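**MEDIA RELEASE**

12 May 2018

**Soft plastics drop-off comes to Jutuvier main street**

For immediate release. Please share with your members, noticeboards, school newsletters etc.

Residents of Jutuvier and Arumugam will have somewhere to take their soft plastics from the end of May, with 14 collection points opening across the two towns. Shops, both libraries, the pool, the footy club. Free to use. No sign-up.

The program is run by Plunero, the local waste co-op, with trucks from Jornenine. Funding is locked in for 16 months, after which council will look at the numbers and decide.

"People have been asking for this for years," said Plunero manager Halima Tamuno. "They rinse the bread bag, they fold it up, then there's nowhere for it to go except the red bin. Drives them mad. Drives me mad too." 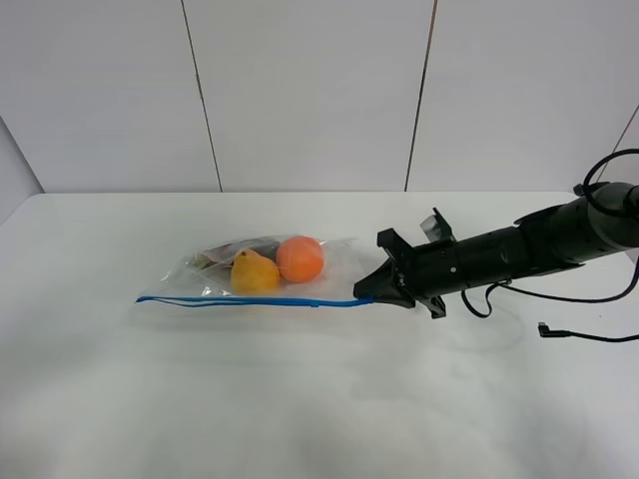
Soft plastic is anything you can scrunch in your hand and it stays more or less scrunched. Bread bags, pasta packets, cereal liners, frozen veg bags, the wrap off a slab of drinks. Clear zipper bags with the blue strip along the seal are fine as well, zipper and all, but take out whatever's inside first. Crumbs need to be shaken out, anything greasy needs a wipe. It doesn't have to be spotless.

NOT accepted: cling wrap that's had meat in it, foil-lined chip packets (for now, we are chasing this up), biodegradable or compostable bags, balloons, rubber gloves. Hard plastic stays in the yellow bin at home, same as always.

Trial results are in from Arumugam, where 138 households kept a separate bag under the sink over autumn. Most said the hard part was remembering to take it with them. A few asked for a bin closer to the bus stop and they've got one.

"I thought it'd be a hassle and it wasnt," said Lizeth Cabrera, who took part with her two kids. "We fill a bag in no time. Bit of a shock, seeing it all in one spot. I buy the big tub of yoghurt now instead of the pouches."
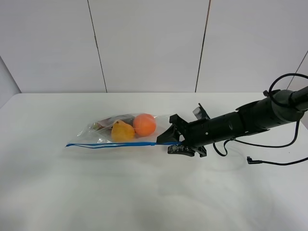 Bins are bright green, waist height, with a round hole in the lid. Please don't leave bags beside the bin if it's full, they blow into the creek. Ring the number on the lid and a driver will come by, normally the same day. Jornenine will empty the main street bins every second morning and the rest weekly to start with.

Collected plastic goes to the Plunero shed to be sorted by hand and baled. From there it's made into garden edging and bench slats. The first benches are promised for the riverside path in Jutuvier, the councillors have already argued over the colour.

Kohei Sakai, who looks after the shed, is hoping for about 2,000 kilos by the time the funding runs out. "Could be more, could be less. Depends how clean it comes in. One nappy and we lose the lot, so please, no nappies."

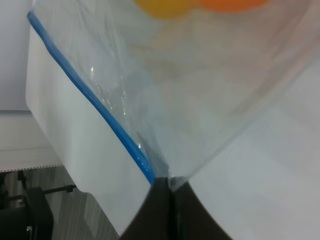 Schools are invited to get involved. Nkechi Oyelaran is taking bookings for classroom visits in both towns, years three to six, one hour, no cost. She brings a bale for the kids to try and lift. Places are filling up so get in early. Teachers who want a bin on school grounds should mention it when they book.

Businesses with larger amounts (pallet wrap, mattress covers) are asked NOT to use the street bins. Seperate pick-up can be arranged through the Plunero office for a small fee.

A launch morning will be held outside the Jutuvier library. Sausage sizzle, veggie option, tea and coffee, bring your own mug. Media welcome, parking round the back. Halima Tamuno and Kohei Sakai will both be there for interviews and the sorting shed can be opened for filming if you let us know beforehand. Closed shoes for the shed please.

Map of all bin locations is at the front desk of either library and goes in the mail with the next rates notice.

**Media contact**
Salamatu Sani, Plunero, office hours. After hours leave a message and she'll ring back.

ENDS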